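Print this page
E-mail this article

3.2 Change colors and the memory of supporters

It is a pleasure to report how willing people were to talk about socks. We sat down with 48 supporters of Nater, most of them in the clubhouse after home matches, and asked each one to tell us which shorts and socks went with the striped away shirt in the club's first season at Surkivach. Only 20 gave the pairing shown in the match programs, and a good many of the rest described, very fondly and in great detail, a set that belonged to the cup run eight years later (Slanina and Pešek call this "borrowing forward," and we have kept their term).
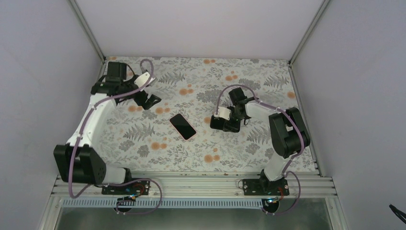 Figure 8. Smartphone on a fern-patterned mat, with two robot arms.

3.3 Mixed sets and the referee's request

Our second question was about the days when a team has to swap only its shorts or its socks — usually at the referee's request, and often with very little warning. The program notes are thin on this, so we leaned on the kit ledgers that Olaniyan kept for Mada, which list 100 away matches and are a joy to read. Oľga Pešek went through them line by line, and Matúš Slanina checked her readings against newspaper reports wherever the reporter had troubled to mention colors at all. Socks were changed far more often than shorts.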